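20/12/21, lunes

Hoy ha fallado la pinza derecha y se nos ha ido casi todo el día en eso. Lo escribo esta noche porque mañana tengo que pasar el parte a Onyshchenko y no quiero mezclar las horas.

Llegué antes de las nueve. El banco estaba como lo dejamos el viernes, con el escurridor metálico a un lado y las tapas a mano. La tarea de esta semana es la de los cruasanes: meter uno en cada recipiente de acero, poner la tapa, cerrar las lengüetas. Es una tarea aburrida, de las que Galine pidió en julio, y hasta ahora había ido bien. Llevábamos 1890 ciclos acumulados sin una sola parada por seguridad.

Arrancamos los dos brazos y las primeras pasadas salieron limpias. Luego, en una de ellas, la pinza derecha recibió la orden de abrir y no abrió. El programa creyó que sí. El brazo empezó a subir y en la pantalla todo seguía en verde, que es lo que más me preocupa de lo ocurrido. Le di a la seta de emergencia y pararon los dos brazos. No se rompió nada y no había nadie con las manos dentro del alcance.
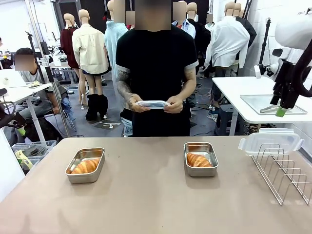 Ebise Tefera opinó que el brazo no tenía culpa de nada, que el fallo era de la lectura de posición y que ya había pasado algo igual en el banco de Wullik, donde tardaron una semana en darse cuenta. Según ella, mientras el programa dé por buena la orden sin comprobar la posición real, puede volver a pasar en cualquiera de las dos manos.

Le dije que primero quería descartar lo mecánico. Cortamos la alimentación, esperamos y moví los dedos a mano. El recorrido era suave en casi toda la carrera, con un punto duro cerca del cierre. Miré los tornillos de las placas y no encontré ninguno flojo. Limpié las almohadillas con alcohol – tenían grasa de la mantequilla – y volví a montar. El punto duro seguía ahí, algo menos marcado.

Después probamos sin coger nada, solo abrir y cerrar sobre la mesa a velocidad reducida. De 32 aperturas fallaron 2, las dos seguidas. En los dos casos el registro decía «abierta». Con eso tuve que darle la razón a Ebise en lo de la lectura, aunque sigo pensando que el punto duro influye.

Revisé también las imágenes de la cámara de muñeca, por si servían para detectar el fallo sin fiarse del sensor. Con los dedos separados se distinguen bien las dos puntas verdes.
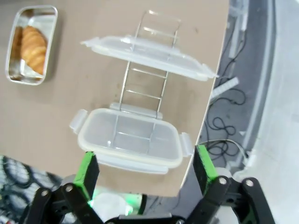
Dedos abiertos y sin pieza, con las tapas en el escurridor.

Comimos tarde. Mistano llamó para preguntar si llegábamos a la entrega y le contesté que no lo sabía. Prefiero decir eso y llamar el miércoles con algo seguro. No le gustó.

Por la tarde nos ocupamos del brazo izquierdo. Quería saber si tenía el mismo comportamiento, porque las dos pinzas llevan la misma versión del controlador. Lo pusimos a levantar un recipiente con el cruasán dentro, con poca altura y con Ebise al lado del paro. No falló ni una vez. La corriente del motor se mantuvo estable y la posición leída coincidía con la medida con el calibre.
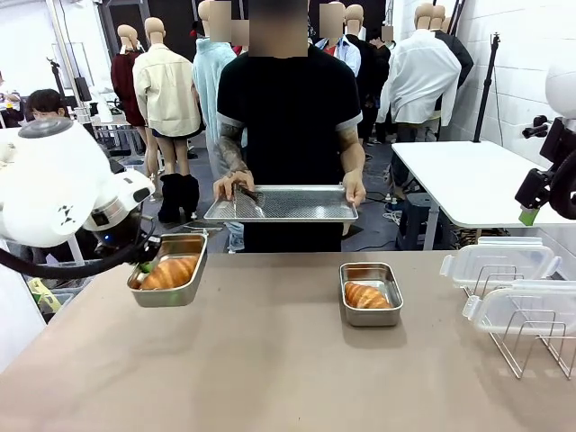 Brazo izquierdo sujetando un recipiente. Pinza derecha sobre el escurridor.

Eso reduce el problema a la derecha, por lo menos de momento. Cambiamos el cable del codificador por el de repuesto y repetimos la serie corta. Ni un fallo. El cable viejo no tiene daño a simple vista, pero al doblarlo cerca del conector la lectura se congela en el último valor, y eso explica lo de esta mañana: el controlador se quedaba con el dato anterior y lo daba por bueno. Lo he metido en una bolsa con etiqueta para mandarlo a Onyshchenko.

Queda la parte del programa. Ebise ha escrito una comprobación que compara la orden con la posición y con la corriente, y si no cuadran en aproximadamente 6 décimas de segundo para los dos brazos. La hemos probado desconectando el cable a propósito y ha parado como debía. Con un cierre lento dio una parada falsa, así que hay que ajustar el margen.
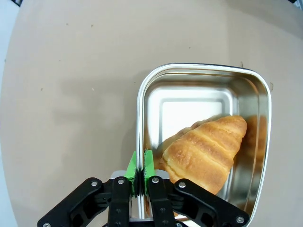 El punto duro cerca del cierre lo dejo apuntado aparte. No quiero cerrar la incidencia con el cambio de cable y que dentro de un mes volvamos a estar igual. Mañana desmonto la articulación y miro los casquillos, y hasta entonces el brazo derecho se queda bloqueado y con el cartel puesto.

Pendiente también: pedir dos cables de repuesto, corregir en el procedimiento la frase que da por válida la pantalla en verde y contestar a Galine. He salido a las ocho y cuarto.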